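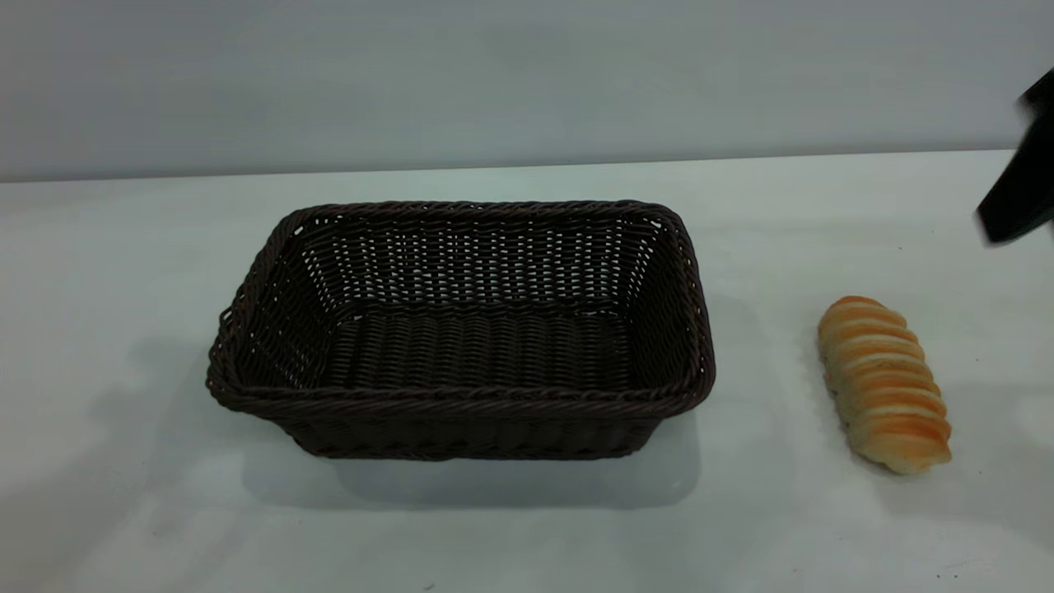
Dalberg Nava Tabletop Recording Kit

Nava is a bench kit for recording pick-and-place demonstrations to train a robot policy. An operator guides the arm through a task, such as moving a bread roll into a basket, and Nava stores joint positions, gripper state and video together as one episode.

What gets recorded

Each episode is saved with a task label and an operator note. Failed attempts can be kept and tagged — they are left out of the training export unless you ask for them. The default episode length is 20 seconds.

Between episodes, the operator sets the objects out again. The start position and angle should vary from one episode to the next.

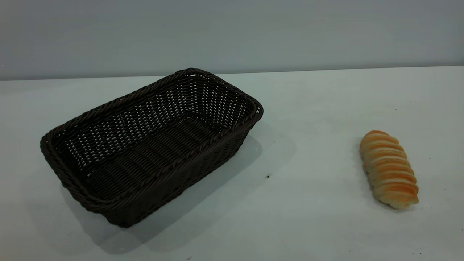

Camera views

Nava takes up to four camera inputs. Most users run a fixed camera facing the table and a small one at the wrist. The wrist view shows the object close up, with a gripper finger in view for reference.
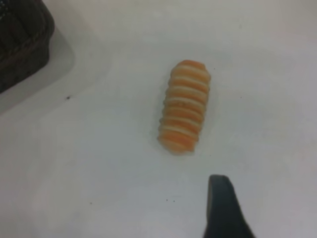
Both streams are time-stamped on the same clock and can be played back side by side in Nerkska, our review software.

Price and delivery

Kit without arm: $1,584. Ships in March. Warranty 24 months.

Page updated 29/01/2025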